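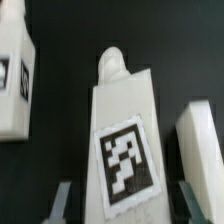

Jamila Howlader picks up a block by its knob before she has even taken her coat off. "You have to hold one," she says, and passes it over the table. "Everybody wants to grab it by the sides, and then their thumb is on the marker and nothing plays!"

The block belongs to Jitano, the music set she has been building at the Vanik workshop on Khondokar Street. You stand the blocks up in front of a tablet, each one with a square black and white pattern on its front, and the tablet plays whatever part goes with the pattern. One might be a bass line, another a handclap, another Howlader's aunt singing two notes. Slide a block closer and its part gets louder. Take it away and the part drops out. I had been there ten minutes when I noticed I'd stopped taking notes and was just moving the singing back and forth.

The knob came late. Her first blocks were plain, and she took them to an open afternoon at the library in May. "They looked so clean lined up. Then a little boy covered every single marker with his palms, and he was so proud of himself, and the whole table went silent." She went home and started drawing handles. There was a loop, then a sort of fin, then a ring that she still likes the look of (she keeps it on her key chain). The one that stayed is a short white stub with a rounded end, a bit like the tip of a thumb.

"I wanted it to say 'hold me here' without a label," she says. "Older players like it too. My neighbor has stiff hands and she can pinch it between two fingers, or she just pushes it along with her knuckle."

It sits to one side of the narrow top, too, which I asked about. Howlader laughed. "That was a mistake in a drawing! I had it in the middle on paper. Then I made one with it over to the side and found I could tell which way the block was facing with my eyes shut. So I left it."

Color is a subject she could talk about all day. The blocks are off-white and matte, and she has turned down every suggestion of red, yellow and blue. "If one is red, people decide red is the drum. I want them to find out where the drum is by listening." A shiny finish was out for a different reason. In her kitchen, where she does most of her testing, the lamp used to leave a bright patch on anything glossy and the tablet lost track of it.

The patterns are printed on ordinary white paper and cut out by hand, with a white border left all the way around the black square. The border matters more than it looks, Howlader says, and the straightness of the cut hardly matters at all. "People apologize to me for their scissors. Look at mine! Ragged! As long as there's white outside the black, it's happy." Ink is the bigger headache. Rub a fresh print with a damp thumb and the black goes gray, so she prints the night before and lets the sheets sit.

By her own log she has cut 364 of them so far. She does it in front of the television, with the offcuts going into a mixing bowl.

Jitano grew out of an earlier project, Skomis, a matching game with flat cards that had the same kind of patterns on them. It never quite worked for her. Cards slid under each other, and they ended up on the floor. "You lay a card down and it's finished. You stand something up and it's a character. People started giving the blocks names right away, and they never did that with the cards."

There will be 20 sets in the first batch, all of them going to music teachers and reading rooms that asked to try one. She would like to add a taller block that changes the tempo, and she has been recording rain on different roofs. She played me the bus shelter. It's wonderful, very tinny, and it goes surprisingly well with the aunt.

We finished with all the blocks out at once, which she had warned me against. It was a terrific racket. She was still adjusting the handclaps when I left.

Comments

marlo_k
My daughter has been making "blocks" out of milk cartons since I read her this. Does the pattern have to be a certain size?

Jamila H.
Milk cartons are great! Bigger is easier, so fill the front if you can, but keep a white edge around it.

pianobench
I teach beginners, ages five and up. Is there still room on the list for the first batch?

tess in the attic
I played Skomis at a friend's place and lost half the cards under the couch. Standing up is a big improvement.

Odd Fellow
More about the aunt please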